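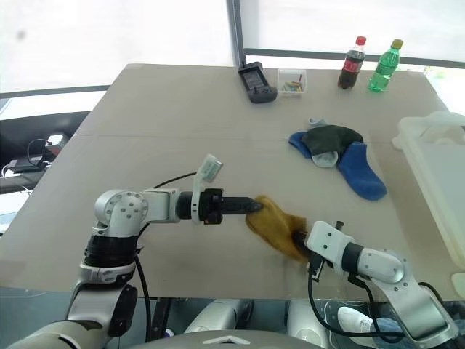 Beril Yaman wrote in after my last laundry post to say that socks ought to be folded flat, never balled, and that anyone who rolls one cuff over the other is slowly ruining the elastic on half the socks in the house. She put it more kindly than that, but only a little! She also wanted to know how I keep the singles from taking over, because she has a whole pillowcase of them and has started to feel judged by it.

So I've been thinking about socks for most of this week, which my family will tell you is not so very different from any other week. I made a cup of tea, tipped the bag of strays out on my bed, and had a good long look at how we do things and whether any of it makes sense.

I grew up with balls. My mother would put the two socks together, roll them up from the toe, and then flip the top cuff back over the whole bundle so that it made a tight little potato. We had a drawer full of potatoes and you could throw them at your brother, and I think that's a large part of why I stuck with it as long as I did. When we moved to Nestadden I was still doing it, and I only stopped after a pair of knee socks my aunt had knitted went baggy – one of the two, that is, the one that always got to be the outside of the potato. The other one still held up fine. I wore them like that for a whole winter, hitching up the left leg every block or so and telling people it was the shoes.

Beril is right, then, about the elastic, or at least right as far as my own ankles can testify. These days I lay one sock over the other with the heels matched, fold the toes up to the middle, fold the cuff down over them, and stand the little packet up in the drawer. It takes a bit longer. I don't mind, I do it with the radio on.

Where I part ways with her is on the thick ones. Hiking socks and those big fuzzy slipper socks will not stand up for me no matter how I fold them, they just slowly open like a flower and lean on their neighbors. Those I roll loosely, without flipping the cuff, and put in the basket at the bottom of the closet. If that's cheating, I'm at peace with it.

Color is the other thing I wanted to talk about, and I have come all the way around on it. For years I was one of those people who said just buy a big pack of identical black socks and never match again. I did it, too. I bought 20 pairs at the Rustwood on the way out of town, all the same, and felt so clever carrying them to the car. Well! Black socks do not stay the same black. By the following June I had charcoal ones and brownish ones and a couple that were nearly purple in daylight, and I was standing at the window every morning holding them up to the light, doing more matching than I ever had in my life. My husband wore one of each to a christening and I saw it from across the church.

Bright colors are so much easier. Give me mustard and bright blue and olive, give me a pale gray to rest the eyes, and I can sort a heap of them half asleep. You pick up one yellow sock and you know exactly what you're looking for. The blue can't hide from you, and even the olive, which I'll grant you goes a bit shy in the evening under a lamp, is never going to be mistaken for anything else in the load. My daughter chose most of ours, and I was doubtful about the mustard (I have never been a mustard person) but it has grown on me, and it goes surprisingly well with brown boots.

I do shake each one out before I match it. A sock that comes up out of the pile all bunched needs a hand at each end and a gentle pull, so the heel drops into place and you can see which way it wants to go. I used to skip that and then wonder why my packets were lumpy.

As for the singles, Beril, this is what I do, and you can take it or leave it. There is a cloth bag on the back of the laundry room door, and every sock that comes out of the dryer alone goes in. It stays there through the end of the season. Then I have one afternoon where everything comes out on the bed and we see who has found a partner, and it's always more than I expect, because the missing ones turn up inside pillowcases and down the legs of long johns and once, memorably, in the sleeve of a raincoat. Anything still alone after that becomes a dust rag or goes over my hand for doing the blinds. I let myself keep one or two for sentimental reasons. There's a tiny striped one of my daughter's that has been single since she was in kindergarten and I'm not ready, so please don't write in about that one.

A few of you asked about those mesh bags with the zipper for washing socks together. I have one and I like it very much for baby socks and for anything thin. For a full family load I find the socks in the middle come out of it still damp, and then you're drying them over the back of a chair anyway. If you've got two smaller bags, use the two.

Oh, and turn them right side out before they go in the wash if you can bear to, or teach whoever wears them to do it. I have been teaching for eleven years. I'll let you know how it goes.

Next time I want to get to the mending basket, where there's an olive heel waiting for me and I haven't got the right wool. If anybody has a good match for a dark olive, something that isn't too scratchy, leave it in the comments and I'll put it on my list for the next trip to town.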